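Petchrat Bricks: two-arm brick handling, built in a shared workshop
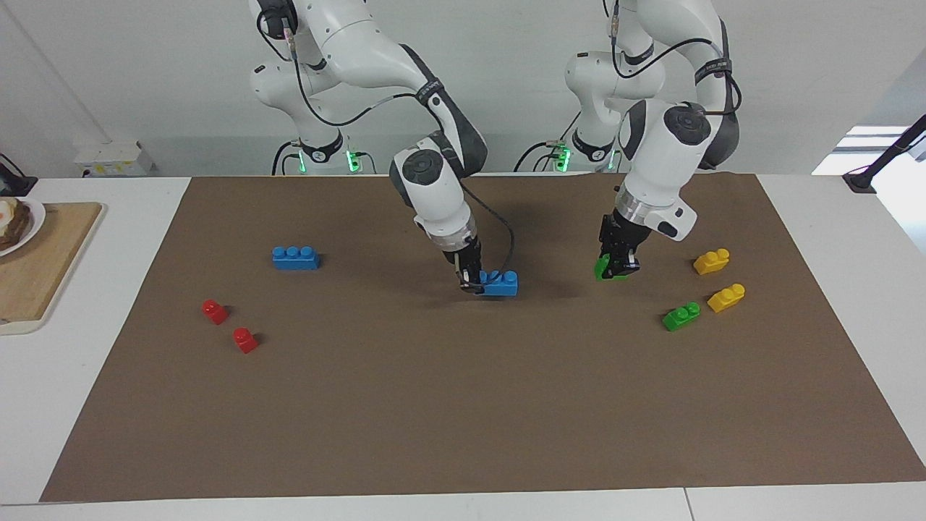
Both arms at work on the brown paper mat, one down at a blue brick and the other on a green one.

Hi and welcome! Petchrat Bricks is the dataset Kulap Pongsiri and I have been recording in the back corner of the Grincombe workshop, and I'm so happy it's finally out (version 2, 25 September 2025). If you've got a pair of arms at home and want something to train on besides your own shaky demos, please grab it!

What's inside

40 episodes of two arms picking up and moving plastic building bricks in red, blue, green and yellow. Each episode has video from one fixed camera, joint positions for both arms, gripper opening, and a short text note on the task. 17 episodes use both arms at once — those are my favorites, and also the ones that took the most swearing.

The setup

A white table with a big sheet of brown paper on it. We tried the bare tabletop first and the glare was awful. Paper is cheap, it comes on a roll, and when it gets scuffed you just cut a new piece. Left and right always mean the robot's own left and right, so the right arm shows up on the left side of the video. Kamol Panyasiri tripped over this while writing the loader, so check your labels!

Known problems

Daylight comes in from the window and changes a lot between episodes. Episode 14 has a gap in the joint log, so skip it if you need clean timing. Small bricks sometimes tip when the fingers close. We kept those tries in and marked them "slip" in the notes.

Coming up

Stacking! Nattawut Kamolrat is printing softer fingertips and we hope to record with them in December.

License and thanks

CC BY 4.0, use it for anything you like. Big thanks to Sombat Onsri for the table and the many hours of cable routing. Bug reports go in the issue tracker, and please include the episode number.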